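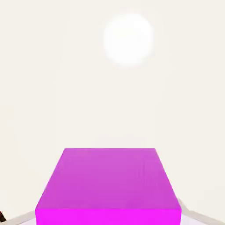
**Julow, Friday, March 13, 2020.** Cirneck has moved its packing hall to simulation-based planning for automated box handling, the company announced today. Every handling task is now prepared on a computer before it is assigned to a machine on the floor.

The hall handles 600 boxes per shift and employs 177 people. Under the new arrangement, two lines will be automated, with lifting and stacking carried out by equipment supplied by Waaka. The remaining lines will continue to be staffed as before.

Employees on the automated lines will take up duties in planning, inspection and exception handling. Their work will include setting up virtual boxes, reviewing planned movements and approving changes before they reach production. Training began in November and is held during paid hours.

Cirneck stated that no positions will be eliminated as a result of the change and that current pay grades will be maintained. Shift times on the two lines will be adjusted to allow for a planning period before each run.

Staff representatives have asked for a written review of workload and screen time. The company has agreed to provide one to all employees before the system is extended to its Clakard site.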